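Souvenir Guidebooks and Printed Maps at Regional Theme Parks: A Study of Jandance Park
Final Project Report
Submitted 17 November 2025

Abstract

This report examines the printed souvenir guidebook as a product sold inside a mid-sized theme park. The study covers the guidebooks issued for Jandance Park in its first three editions, with attention to content, page design, price, and the way each edition was placed in the park's shops. A shorter comparison is made with the folded map issued by Kodevside, a smaller park in the same region. The report finds that the guidebook changed from a practical aid into a keepsake, and that the shops were slow to change how they displayed it.

1. Background

Theme parks have sold printed matter to guests for as long as they have had gates. Early guidebooks told visitors where the rides were, when the restaurants opened, and what each attraction contained. Once free maps became common, and later when phone applications took over the task of giving directions, the paid guidebook lost its first purpose. Many parks dropped it. Others kept it in a different form, with heavier paper, more artwork, and less practical information.

Jandance Park kept it. The first edition was stapled and sold from a cart near the main entrance. The second edition was bound and carried a painted cover showing the lake and the railroad bridge. The third edition, prepared by the design firm Foley, is a square hardcover in dark green with the park's original attraction posters reproduced inside.

The project began with the question of who buys the third edition and where in the park the purchase takes place.

2. Research Questions

The first question concerns content: how the balance between practical information and artwork changed across the three editions. The second concerns placement: in which shops the guidebook is sold, and beside which other goods. The third, added after the proposal was approved, concerns whether guests who own an older edition see a reason to buy the new one.

3. Method

All three editions were read page by page. Each page was assigned to one category: map or directions, attraction description, artwork, history, or advertising. Pages that mixed two categories were assigned to the one that filled more of the page. A second reading was carried out two weeks after the first, and differences between the readings were settled by returning to the page.

Store placement was recorded during visits to 26 retail points, including carts and seasonal stands. For each retail point, a simple plan was drawn showing the register, the entrance, and the shelves on which printed goods were found. Retail points that sold only food were left out.

Guest opinion was gathered with a short paper survey given out near the exit plaza. Of the forms handed out, 554 were returned with every question answered. Incomplete forms were not used. The survey did not ask for names or home addresses, and guests under 18 were not approached.

Sales information was supplied by Jativik, the company that runs the park's shops under contract. The company provided one season of guidebook sales, a total of 2,161 copies, without a breakdown by month or by shop. The lack of a breakdown is a serious limit on what can be said in Section 5.

4. Findings: Content

The first edition is mostly maps and attraction descriptions. Its artwork is limited to the cover and to small line drawings at the head of each section. Advertising for local hotels takes up the last pages.

The second edition is harder to classify. It retains the maps, but they are decorated to the point that several are difficult to use. The railroad map leaves out one station entirely, which appears to be an error, as the station is described in the text on the facing page. Artwork and history together fill more pages than directions do.

The third edition contains no map that could be used on a visit. The endpapers show the park as it was planned before opening, including a garden theater that was never built. The attraction posters receive one page each, with a short paragraph giving the year of the attraction and the printing method used for the poster. There is no advertising. The history chapter is the longest of any edition, although it repeats some passages from the second edition with only small changes in wording.

Kodevside has never issued a guidebook. Its folded map is printed on both sides, with a drawing of the park on the front and a calendar of shows on the back. Copies from different seasons show that the drawing was revised when the boat ride closed, but the list of restaurants was not.

5. Findings: Placement in Shops

The guidebook was found most often beside postcards, pens, and magnets. This placement suited the first edition, which was inexpensive and could be picked up at the register. It suits the third edition poorly. At most retail points the hardcover was stored upright with the spine outward, and the spine carries only the park's name in small letters. A guest passing the shelf would not see the cover.

The large shop on the exit plaza is the one clear exception. The guidebook is displayed there on a table facing the door, together with framed poster prints that share its artwork. 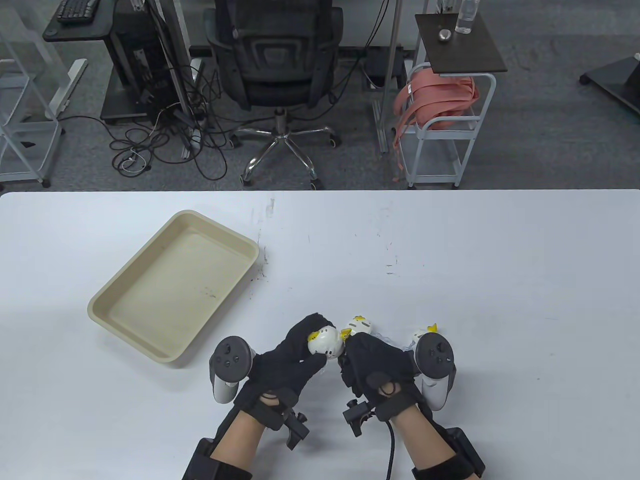

Placement also affects who handles the book. At the smaller shops, the shelf for printed goods stands behind the register, and a guest must ask for a copy in order to look inside. Survey responses suggest that this matters. Several guests wrote that they had not known the park sold a guidebook, and a number of those had visited at least one shop where it was in stock.

6. Findings: Guest Opinion

Guests who owned an earlier edition were more interested in the third edition than guests who owned none. The reason most often written on the form was the posters. Price was mentioned less often than expected. Some guests asked for a paperback version, and a few asked for the return of the maps, which they had used to plan the next day's visit from a hotel room.

Responses to the question on gifts were mixed. Guests without children tended to describe the book as something they would keep, while guests with children described it as something they would buy for a grandparent or a teacher.

7. Limits of the Study

The survey was given out at one location only and reached guests at the end of the day, when many were tired or in a hurry. Guests who left by the hotel gate were not included. The sales total covers a single season and cannot be compared with earlier editions. The comparison with Kodevside rests on printed maps alone, and no survey was carried out at that park.

8. Recommendations

The guidebook should be displayed with its cover facing outward wherever shelf depth allows. One open copy should be available at each shop that stocks the title. If a fourth edition is prepared, a removable folded map should be considered, and the passages carried over from the second edition should be rewritten or shortened.

Jativik has indicated that shelf plans for the exit plaza will be reviewed in December. A copy of this report, together with the shop plans in Appendix B, has been sent to the company for use in that review.

Appendix A: Survey form
Appendix B: Shop plans
Appendix C: Page categories by edition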